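17 Mar 2022, dye bench

Second madder bath today and I'm so pleased with it! Réka wanted the brick red from the Drurnum shawl, so I kept the pot low and left the wool in through lunch (mine, a long one). Recipe's going into the typed log tonight, before I lose the scrap paper again.
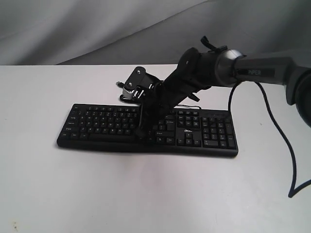

Weld, try 2

Still too green. Dénes blames the water, I blame the old alum. Fresh alum tomorrow, same skeins.

Typing up: Branwen, please put mordant first, THEN fiber weight, or the columns go wonky.

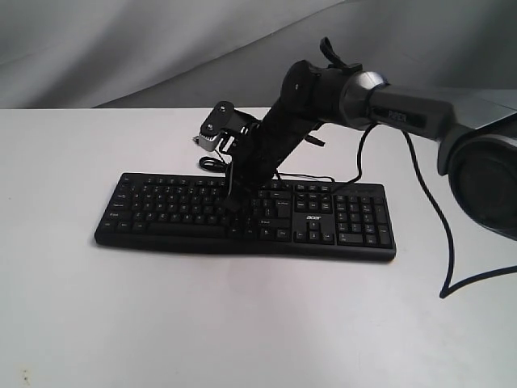 Full-size keyboard, number pad on the right.

Ask Bríd about more weld.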